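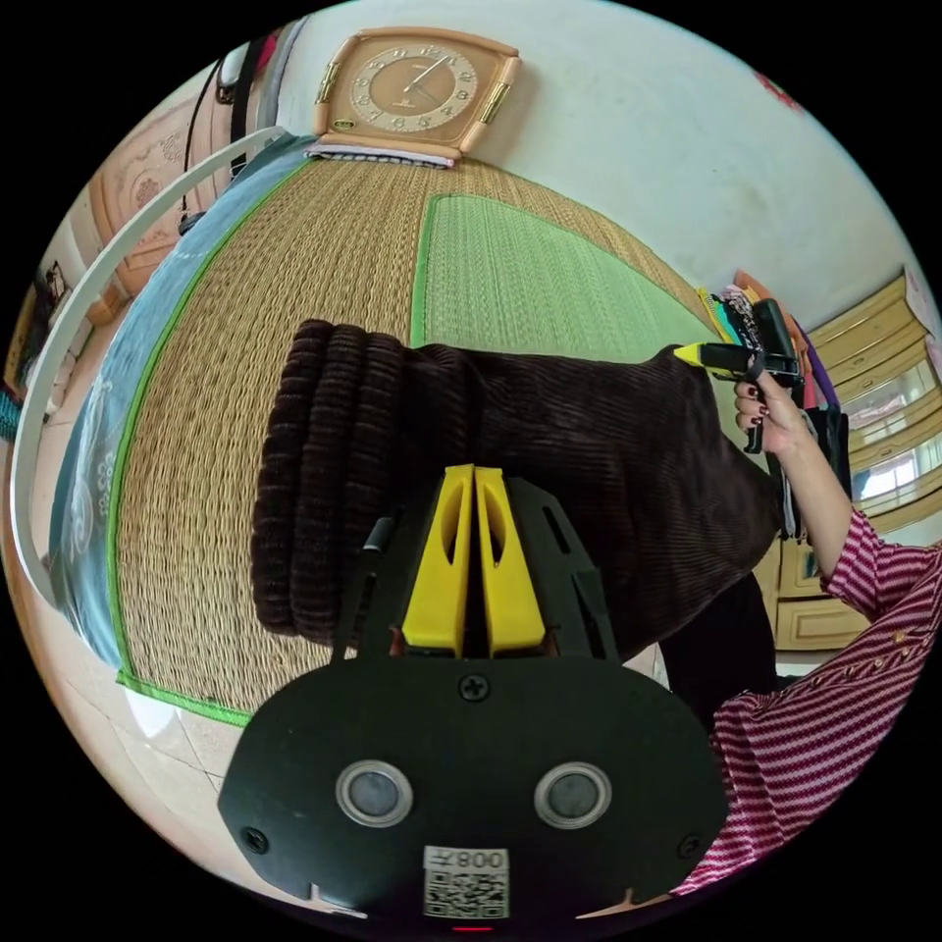 Dralau Woven Floor Mat

A large straw mat for sitting, folding and sorting clothes, or laying out bedding before it goes on the bed. Woven flat in a tight basket weave, golden tan, with a bright green border.

Sold by Laryea. Item 136.

What it is for

Most of our customers buy the Dralau for a bedroom floor. Tile is hard on the knees and picks up dust, and a mat gives you a clean, flat surface to work on. You can spread out a week of clothes, fold heavy things like corduroy pants and jackets, and stack the piles beside you without using the bed. It also works as a place for children to sit, or as an extra layer under a thin mattress.

The weave is close enough that buttons and pins stay on top. Thick folded fabric sits on it without sliding much, and the ribs of a corduroy or the knit of a sweater will not snag on it. If a strand does lift, trim it with small scissors. Do not pull it.

Details

Material: straw, with a sewn cloth border
Color: golden tan body, bright green border
Length: 270 cm
Sides: both usable
Storage: rolls up, two cotton ties included
Care: sweep or wipe with a damp cloth, dry flat

The straw is a natural material and the shade varies from one mat to the next. New mats have a grassy smell for the first few days. Leave a window open and it fades.

Laying it down

Unroll the mat with the curl facing the floor and leave it overnight. The ends will flatten by themselves. If you want something softer underneath, put a cotton sheet or a thin quilt down first and let it show past the border — many people like the look of it, and it keeps the straw off cold tile. Leave slippers off the mat. The weave lasts longer when it is only used with bare feet or socks.

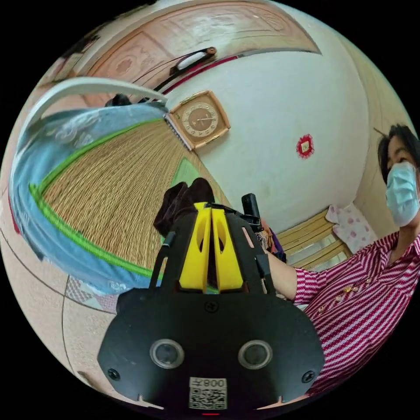 Straw mat with green border, bedroom floor.

The bedroom belongs to Efua Mahama, who has had hers since October. She keeps it next to the bed and does her folding there. "I roll it up when I mop and put it straight back," she told us. "The border has held up fine. One corner got a bit bent when I leaned it behind the door, so now I lay it on top of the cabinet."

Care

Sweep along the weave, never across it. For spills, blot with a dry cloth, then wipe with a cloth wrung out in plain water. Do not soak the mat, and do not use bleach. Dry it fully before rolling — a damp mat stored in a roll will spot within days. Keep it out of strong sun for long periods or one side will turn pale.

Delivery and returns

Mats ship rolled in a paper sleeve, 3 to 4 working days after the order. Unused mats can be returned in the same sleeve. We replace any mat that arrives with a split border. Send a picture of the damage to Yaa Darko at the Laryea order desk and include your order number.

Replacement ties are sold separately.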